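Old Office Computers Get a Second Working Life in Hostwood

A repair workshop in Hostwood has started to take in old desktop computers from local offices and prepare them for people who need a machine at home. The first group of 20 desktops arrived at the beginning of June, and the work on them is now going on in the back room of the Rengifo building, on the second floor.

The project is called Orkach, and it is run together with Pevent, a small company which sells and repairs office equipment in the town. Pevent gives the room, the tools and the spare parts. The computers come from offices that have bought new ones and would otherwise pay to have the old ones taken away.

Each desktop goes through the same steps. First the outside is wiped and the side cover is removed. Then the dust is blown out, and the person at the bench looks at the cables and connectors, because many small faults begin there. A plug that sits only halfway in its place can make a computer look dead, and to push it back takes a few seconds. The round battery on the main board is tested also. When it is empty, the computer forgets the date and the settings every time it is disconnected from the wall, and many owners believe that something expensive is broken.

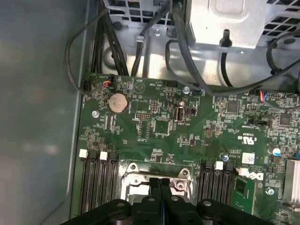 Desktops of this type are liked in the workshop for the reason that they can be opened and repaired without special skill. The main board is held with ordinary screws, the power cables can be unplugged by hand, and most of the connectors have a shape that fits only one way. Newer and thinner models are more difficult, and the workshop does not accept them for now. It also does not accept laptops, printers or screens with cracked glass.

The old disk is taken out of every computer before any other test is made. If the office has asked for it, the disk is returned to them. In other cases it is erased completely and used again only when it passes a long test during the night. After this, more memory is added if there is some on the shelf, and a free operating system is installed. A finished computer must then run the whole working day without stopping before it gets a green sticker and goes to the storage shelf.

The parts from computers that cannot be saved are not thrown away at once. Power supplies, fans, cables and batteries which are still good are sorted into boxes. There are already almost 300 such parts in the room, and the organizers say that black power cables are the one thing they do not need any more. What they miss most is memory and small disks of the solid type.

The finished machines will be given to families, students and older residents of Hostwood. A request can be made at the Pevent counter on the ground floor of the Rengifo building, where a short paper form is available. The computer itself costs nothing. A keyboard and a mouse are included as long as there are enough of them, but a screen has to be found separately.

Offices that want to give away their desktops are asked to call the counter first, as the space is limited and the deliveries are accepted only on Thursday, in the morning. The computers should come with their power cables removed and with a note about any known problem. Even a few words such as "does not start" or "very loud" are useful to the person who opens the case.

The second delivery is expected later this summer.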